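In praise of the scruffy worktable
17/12/2018

I have bought four desk organizers in my life and I still think the best place for a pair of scissors is flat on the table, right where your hand drops. Go ahead, yell at me! Every tidying article I read in 2018 wants the whole surface cleared by bedtime, with each pen tucked in its own little slot, and I just don't see who that helps (the people who sell the slots, maybe).

What I do believe in is a good top. Butcher block is my favorite, all those pale strips running side by side, with a dark streak wherever the tree felt like having one. Put something small and yellow down on it and you can find it again in a second.

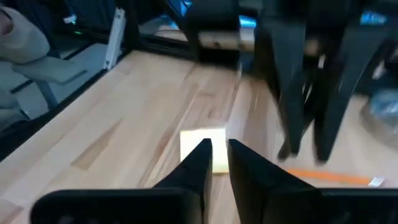

Photo: Drareo

Try that on one of those glossy black desks. I had one for two winters, and I lost erasers on it, paper clips, once a whole spare key. Then I switched to blond wood and bought almost nothing for my desk the next year, since I could see what I already owned.

My other rule is that the organizer gets the leftovers. Mine came from Kurnus and it's a nice enough box, but the things I reach for all day never go in it. Scissors, sticky notes, a pen, a pencil: those stay out, a bit crooked, and bright handles help a lot. Add a lamp with a plain white shade and some kind of plant in the back corner and I'm happy to sit there until dinner.

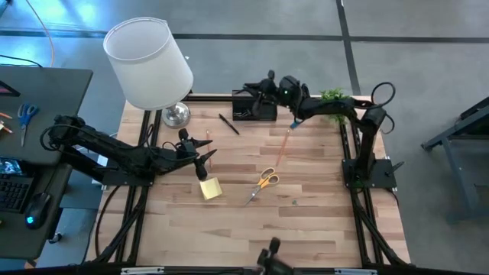
Montoya wrote in to say that this is all very well until you need to roll out a big sheet of paper, and then you're picking up pencils for ten minutes, so at least get a tray. Fine, a tray! But a shallow one, with no lid, and it stays on the table.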